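How I Get Cloudy Wine Glasses Clear Again

My cousin Ritu Bansal handed down a whole cabinet of stemware when she moved, and every last piece had that foggy gray look you get from years of hard water and a hot dishwasher. I almost gave up on them! But most of that haze is just minerals sitting on the surface, and plain white vinegar takes it right off.

First, check that it's really film. Put a drop of vinegar on the bowl, wait a minute, and wipe. If you get a clear spot, you're in luck. If it stays cloudy the glass is probably etched (tiny scratches, basically) and no amount of soaking will bring it back. I keep my etched ones for the patio. 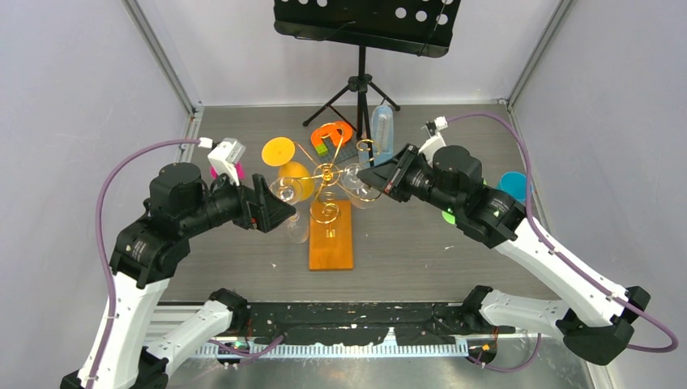

A clear wine glass on a gray tabletop.

Now the soak. Line the bottom of your sink or a plastic tub with a folded dish towel, then fill it with equal parts warm water and white vinegar. Lay the glasses on their sides so they're completely under, and don't let them knock together. Mine usually need 30 minutes. The really bad ones I leave for an hour or so while I go do something else, and if there's still a ring near the base I rub it with a paste of baking soda and water on my fingertip. Skip the baking soda on anything with a gold rim or painted design, please. I learned that on a Berkance goblet I was pretty fond of.
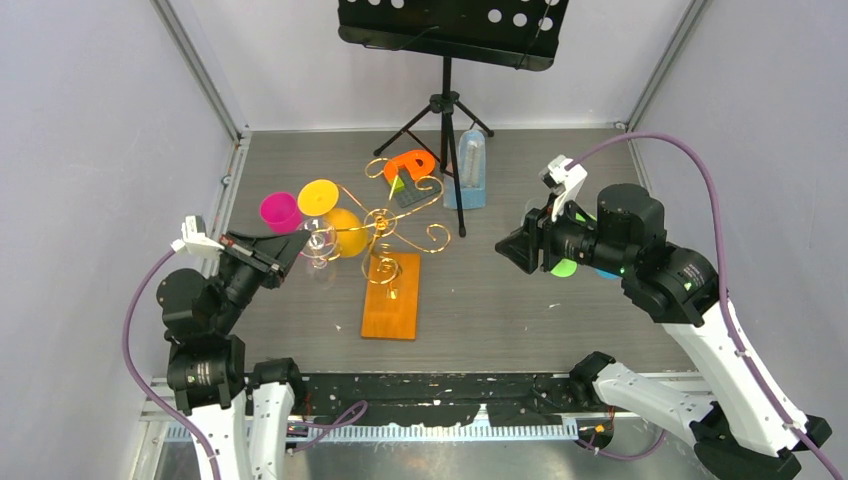
Rinse under warm water, never cold straight after a warm bath, and hold each glass by the bowl. I used to grab the stem and twist, and that's how I snapped 4 of them in one August. My neighbor Hemant Kashyap does his final rinse with distilled water, which I thought was fussy until I tried it and got no spots at all.

For drying, use two lint-free towels. Cup the bowl in one and work the other gently around the inside. Don't stuff the whole towel in there, just a corner. Old flour sack towels are great for this, but wash them without fabric softener or you'll smear everything you just cleaned.

After that I hand wash with a tiny bit of dish soap and do the vinegar soak again whenever they start looking dull, maybe a couple of times a year with our water.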